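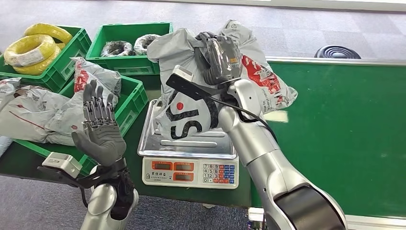
Weighing a parcel is the easy bit, according to Benedito Godoy, and anyone who has worked a packing bench will say the same. The hard bit is the bag that slides, folds over on itself or has something heavy sitting in one corner, and he wants to know how a machine copes with 600 of those in a row before he will call the job done.

His remark came in answer to a notice from Brindix, the parts supplier, which has put a two-armed robot on one of the packing benches at its Werkley depot. The trial began in December. The robot takes filled mailer bags from a crate, sets each one on the bench scale and moves it to the conveyor, where it goes on to labelling.

Brindix says the machine now gets through 285 bags in a shift. A trained packer on the same bench handles 600, and also fills the bags, checks the order slip and seals the flap. The robot does none of that. Its bags arrive packed and closed, and a member of staff on the next bench deals with any it cannot pick up.

The company gave two figures for mistakes. In the first month the robot needed a person to step in on 13 bags out of every hundred. That has since come down to four. Most of the trouble was with bags lying flat under others, where the fingers took hold of two at once. The rest were put down half on and half off the scale, so that the reading was wrong and the bag had to be weighed again.

Soft packaging has been a sticking point for warehouse machines for years. Boxes have flat sides and stay the shape they are. A plastic mailer changes shape each time it is lifted, and the weight inside moves about. Suction cups, which work well on cartons, tend to lose their hold on creased plastic. Brindix chose a gripping hand for that reason, and says it would make the same choice again, though the finger pads wear and need replacing more often than it had planned for.

The scale on the bench is an ordinary one with a keypad. Brindix had thought of fitting a special model wired straight to the robot but decided against it, as the bench has to go back to normal use whenever the machine is stopped. Changing over takes 12 minutes. Staff have asked for that to be shortened, and for the crates to be moved closer to the end of the table, where they are easier to reach from the walkway.

Hours at Werkley have not been cut during the trial, the company said. Two packers who used to work the bench have moved to returns, which was short of people. Brindix would not say what happens to those posts if the robot stays, and said a decision was some way off.

Figueiredo, which runs a smaller depot in Illden and sends out much the same sort of goods, looked at the idea last year and turned it down. It handles long items, loose fittings and coils of cable as well as bags, often in the same order, and found that a machine able to do only one of these would stand idle for much of the day. It has spent the money on better lighting and benches that can be raised and lowered. It expects to look at robots again when one can pack a mixed order from start to finish.

Godoy's view is that both firms may be right. A depot with a steady run of similar bags can find work for a slow machine, he wrote, especially in the evening when it is hard to fill the shift. One with a different order every time cannot. He was less taken with talk of the same robots moving into people's homes to fold washing and put away shopping. A bag on a scale has one right place to go, he pointed out, and a jumper on a bedroom floor could belong in any of several drawers or in the wash.

The Werkley trial has three months left to run. The next stage will have the robot sealing bags as well as weighing them, starting with the smallest size. Brindix plans to keep one person at the neighbouring bench throughout, and will publish the number of bags handled and the number of times help was needed when the trial ends.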